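Let the Robot Push Things Around

Posted in Opinion, February

My favorite robot result of the past year is a robot shoving toy blocks across a board. I've now brought it up at two dinners and one dentist appointment, and I'd like to make the case for it properly, in writing, where people can't change the subject.

The setup is a tabletop pushing task driven by plain language. You type a sentence, something like "move the yellow heart next to the green cylinder," and the arm does it, using nothing but a stick. It has no fingers and nothing to pinch with. It can press against the side of a block and move, and that's the whole vocabulary. If you've ever tried to get a pea across a plate with the handle of a spoon you already have a good feeling for how annoying this is. Blocks spin when you meant them to slide. They get away from you around the side. Shove a star a little off center and it rotates, and now the point you were pushing on is somewhere else.

I came across it through Kyu-ri Wang, who runs the manipulation group at Porumstead and whose project, Pilteo, is the one I'm going to go on about. The group's claim is modest and I think very important. They took a policy trained by imitation (people drive the arm, the network learns to copy them) and changed what happens after the people go home. In the usual arrangement, the recorded pushes get one label each, written when the push was made. In Pilteo, the long recordings are cut up afterward and other people write down what they see happening in each short stretch. The same minute of somebody idly rearranging blocks becomes "nudge the blue cube left," then "bring the star and the hexagon together," then "back away from the pile." All that aimless motion turns into lessons.

The idea of labeling after the fact isn't new, and Wang is quick to say so. What her group did was take it seriously as the main event and then measure it carefully. They kept the arm, the board and the network the same, and they compared the two ways of labeling on the same recordings. Their test set had 1426 written commands in it, all held back from training, and a good share of them were worded by people who had never seen the robot. That last part matters a lot to me. I've read too many papers where the commands were all written by the same two graduate students in the same clipped style, and where "push the red star to the left" works beautifully and "scoot the star over a bit" sends the arm into a sulk.

The hindsight version did better across the board, and the gap was widest on exactly the loose, everyday wording. That makes sense once you think about who wrote the labels. Somebody watching a clip and describing it in their own words will say "scoot." They'll say "tuck it in behind the others." They'll call the hexagon a nut and the cross a plus sign. The network gets to hear all of it.

I visited on a Wednesday. Si-woo Seol, a postdoc who built most of the training pipeline, let me watch the evaluation runs for most of an afternoon, and I'm afraid I was a bit of a pest. I kept asking for harder things. The hard part, if you want to know, is crowding. 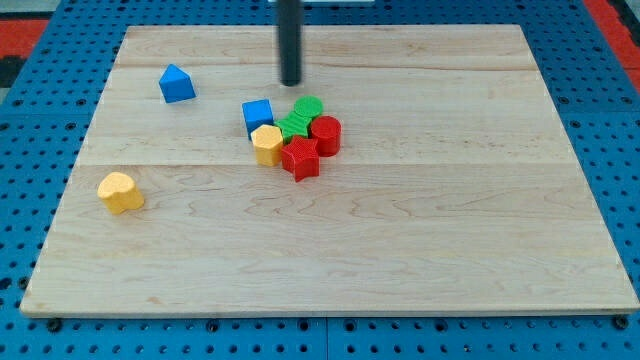

The pushing rod over the test board, with six blocks bunched together and the blue triangle and yellow heart off on their own.

With a block standing by itself, the rod can approach from any side it likes, and there's lots of bare board to make mistakes in. A block in a tight bunch is a different animal. Suppose you ask for the green cross to come out of a group like that one. It has neighbors pressed up against it, and any push you make gets passed along to them. You have to break things up a little first, accept that the arrangement gets worse for a while, and then go back for the piece you wanted. A person does this without thinking. Getting a learned policy to do it is where most of the older systems I've followed fell over, and they fell over in a very recognizable way: the arm would lean on the pile from the nearest side, the whole pile would drift, and it would keep leaning until time ran out.

Pilteo's policy does this too, sometimes. I saw it lean and drift more than once. But I also saw it do something I'd never seen from a system trained purely on demonstrations. Asked to free a block from a bunch, it went around to the far side, gave a small tap that loosened one neighbor, waited for its next camera reading, and came back in through the gap. I made a noise. Seol said the tap wasn't a skill they had set out to teach. It was in the recordings, because the people driving the arm had done it constantly while tidying up between requests, and under the old labeling all of that tidying was thrown out as unlabeled junk.

I find that thrilling! For years the argument in this corner of robotics has been about quantity. Get more arms, hire more drivers, record more hours. I don't doubt that quantity helps. But a lot of labs are sitting on recordings they've already paid for and are only using the parts where somebody happened to be following an instruction. The in-between parts are where people recover from their own slips, change their minds, and set things up for the next thing. If you wanted to teach a child to cook you wouldn't only let them watch the plating.

Now the objections, and there are good ones.

The first is that blocks are toys. Effiong, the warehouse automation company that has been loudest on this point, put out a blog post arguing that tabletop pushing tells you next to nothing about boxes on a conveyor. I think they're half right. Nobody is going to ship a product that slides a yellow heart around a wooden board. But the reason to use a small, plain task is that you can run it over and over and change one thing at a time. Eight blocks in four colors sounds like nothing until you notice that every color appears twice, in two different shapes, so "the red one" is never enough and the policy has to work out which red one you mean. That is a real language problem sitting in a very small package. I'd take one clean answer from a board like that over ten muddy ones from a loading dock.

The second objection is money. Writing labels after the fact takes human hours, and it's dull work. The group reports that they collected a first round of 300 labels in-house just to see whether people would agree on what a clip showed, and the agreement was shakier than they hoped. One person's "push the cube away" was another person's "make room for the cross." Wang's view is that both labels are true and both should go in. I agree with her, though I can see a version of this where the labels get so loose that they stop tying the words to the motion at all. The paper has a section on throwing out the bad ones, and it's the section I'd most like to see somebody else redo independently.

The third objection is the one I take most seriously. Every result here is from one kind of arm, one kind of rod and one lab's blocks. A policy that pushes with a stick learns things about sticks. Friction on a wooden board is its own little world, and a change of surface could undo a good deal of what the network knows. A team at Prarkel has said it will try the same labeling recipe on a different arm with a flat paddle, and I'd love to see it, even if the numbers come out ugly. Especially then, really, so we'd know which parts of the recipe travel.

There's a smaller complaint I'd like to add on my own account, which is about how the results are scored. A run counts as a success if the block ends up close enough to where the command said, inside the time limit. That's fair, and it's what everyone does. But it treats a clean push the same as a messy one that scatters half the board and gets lucky. After an afternoon of watching I had strong feelings about which runs were good, and they didn't always match the score sheet. I'd like to see the group pick 100 of the successful runs at random and have people rate how much got disturbed along the way. If a robot is ever going to move things on a desk near my coffee, that's the number I want.

Still, I keep coming back to how little was changed to get this. They didn't build a new arm. They didn't invent a fancier network, and the one they used is, in Seol's words, "pretty boring on purpose." They went back through recordings of people messing about with blocks and asked other people to say, in ordinary words, what was going on. Then the robot understood more of what you said to it.

So if you run a lab, go look at what you've been throwing away between trials. Cut it up, get a few patient people to describe it, and train on that before you order another arm. And if you get a chance to watch one of these pushing setups in person, take it, and ask for something awkward. Ask it to get the cross out. I stayed until ten past six doing exactly that, and Seol had to turn the lights off to get me to leave.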